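Laborbuch Handgreifer, Mai
Eintrag T. Iglesias, angefangen 9:40

Stand von letztem Mal: Episoden mit starren Sachen laufen durch, Stoff macht Ärger. Heute also nur weiche Objekte und Kappen. Fragestellung bleibt dieselbe: reicht die Öffnungsweite der Finger als Signal, um einen Griff automatisch in Anfahrt / Schließen / Halten zu zerlegen, oder brauchen wir den Bildkanal dazu. Bisher Handlabels, dauert ewig.

Methode wie in Varma v2 beschrieben. Schwelle auf die Fingerweite, danach Glättung über 16 Frames, dann der Segmentierer aus Skelten ohne Nachtraining. Handlabels mache ich blind, also bevor ich die automatischen Grenzen sehe. Abweichung wird pro Grenze in Millisekunden notiert, nicht pro Episode gemittelt (hatten wir beim ersten Durchgang falsch, deshalb die schönen Zahlen).

Erster Block: Stoff auf Holztisch, Finger offen anfahren, an der Kante fassen, anheben, ablegen.
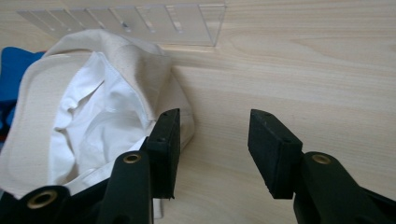 Problem ist bekannt, aber jetzt sauber protokolliert: bei Stoff gibt es keinen harten Anschlag. Die Weite läuft weich aus und die Schwelle schlägt zu spät an. Bei Kunststoffteilen knickt die Kurve, da ist es trivial. Habe die Schwelle testweise auf die Ableitung gelegt statt auf den Absolutwert. Besser, aber zittert wenn man langsam schließt. Langsam schließen tun natürlich alle, sobald man ihnen sagt sie sollen sorgfältig sein.

Notiz an mich: Anweisung für die Bediener umformulieren. "Zügig und gleichmäßig" statt "vorsichtig".

10:55 — Canvas in der Luft gehalten. Wichtig für die Haltephase, weil der Stoff beim Zusammendrücken noch nachgibt und der Segmentierer daraus gern eine zweite Schließphase macht. Gefaltet gegriffen, also doppelte Lage zwischen den Pads.

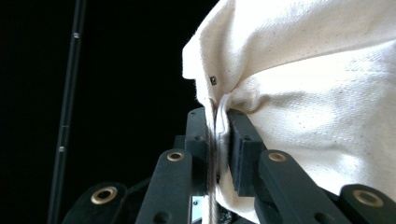
Arbeitsgruppe Manipulation und Datenerfassung, Labor Ladis

Ergebnis Haltephase: Fehlgrenzen fast immer in den ersten 200 ms nach dem Schließen. Das ist gut, das kann man mit einer Sperrzeit abfangen. Sperrzeit eingebaut, noch mal über denselben Block laufen lassen. Falsche zweite Schließphasen sind weg bis auf 2. Beide bei Griffen direkt am Saum, da rutscht was nach. Lasse ich stehen, sind echte Ereignisse, nur eben keine die wir labeln wollen.

Frage an die anderen: wollen wir Nachrutschen als eigene Klasse? Im Zasport-Schema gibt es die nicht. Würde ungern jetzt das Schema anfassen, mitten in der Aufnahme.

Zweiter Block, Kappen. Schirm ist steif genug für einen sauberen Knick in der Kurve, die Krone gibt nach. Also am selben Objekt beide Fälle, je nachdem wo man hinfasst. Genau das will ich haben. Anfahrt immer mit voll geöffneten Fingern beginnen, sonst fehlt der Nullpunkt.
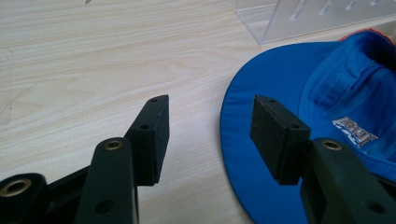 Blaue Kappe, Finger offen am Schirmrand.

Am Schirm passt die automatische Grenze sehr gut zu meinen Labels. An der Krone ungefähr so wie beim Canvas, also Ableitung plus Sperrzeit nötig. Nehme die Kombi jetzt als Standard für alles, auch für starre Teile, da schadet sie nicht (gegengeprüft auf dem alten Satz).

Dann noch zweihändig. Hier kommt ein neues Thema dazu: die Phasen links und rechts sind gegeneinander versetzt, und Skelten erwartet eine einzige Zeitleiste. Habe es vorerst getrennt laufen lassen und hinterher zusammengelegt. Die Kopfansicht hilft beim Handlabeln enorm, aus den Greiferkameras allein sieht man oft nicht welche Hand führt. 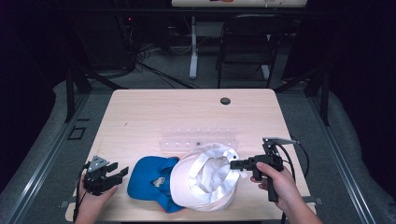 Zeitversatz der beiden Ströme muss vor jedem Block geprüft werden, nicht nur morgens. Einmal beide Finger kurz zusammenklappen, gleichzeitig, dann hat man eine Marke in beiden Kurven. Kostet nichts. Bitte ab jetzt alle so machen.

Zahlen bis Mittag: mehr als 40 Episoden brauchbar, zweihändige noch nicht mitgerechnet. Auswertung Krone gegen Schirm liegt im Ordner varma_weich, Skript ist noch hässlich, läuft aber.

Offen:
Sperrzeit als Parameter rausziehen, steht gerade hart im Code
Klasse Nachrutschen ja/nein
zweihändig: gemeinsame Zeitleiste oder getrennt lassen
Handlabels vom Canvas-Block von einer zweiten Person gegenlesen lasen, ich bin da inzwischen betriebsblind

Nachmittags weiter mit Block drei, gleiche Einstellungen. — T.I.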